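Stemberg Opens Computer Repair Bench, Says Most Office Desktops Are Thrown Out Too Soon

FOR RELEASE 01/01/2025

Stemberg, the office equipment repair shop, is opening a bench for used desktop computers. The shop will take in machines that offices have written off, open them up and say plainly whether they are worth keeping. Some won't be. 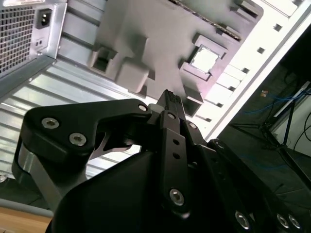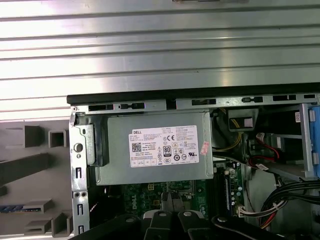 Open desktop cases, power supplies in place.

"I have read a lot of announcements about giving old computers a second life, and I don't believe most of them," said Wagner Rangel, who runs the new bench. "A wiped drive and a clean case is a second life for a month. If the power supply is on its way out, you have sold somebody a problem."

Stemberg ran a trial beginning in June, when it took in 226 desktops from two local firms, Lisen and Rocha. Both had been told by their suppliers that the whole lot was past use. The bench found 127 fit to go back to work after cleaning, testing and, in many cases, a change of memory or drive. The rest were stripped for parts or sent for scrap.

Stemberg does not claim that those results will hold for every office. The trial machines came from just two firms and had spent their working lives on desks, in fairly clean rooms. Computers from a workshop or a bakery may do a good deal worse.

Each desktop gets the same treatment. The side comes off, dust is cleared, and the power supply is tested under load before anything else is looked at. Memory and drives follow. Power supplies are swapped as whole units and never opened at the bench. Owners get a one-page report with the faults listed, including the ones Stemberg chose not to fix.

Alcides Lopes, office manager at Rocha, said he agreed to the trial without expecting much from it. "I thought we would get a sales pitch for new machines at the end," he said. "We got a list. I still have doubts about a few of the ones that came back, and I told them so. We'll see how they look next winter."

Repaired desktops carry a guarantee of 6 months. Stemberg considered a longer one and decided against it - the shop has no figures yet to back it up. It has also turned down the Stotetti green label, which asks for a yearly fee but no test results.

The bench has room for 200 machines at a time. Offices should ask for a visit before sending anything, and should remove or copy their own data first. Monitors, printers and laptops are not accepted.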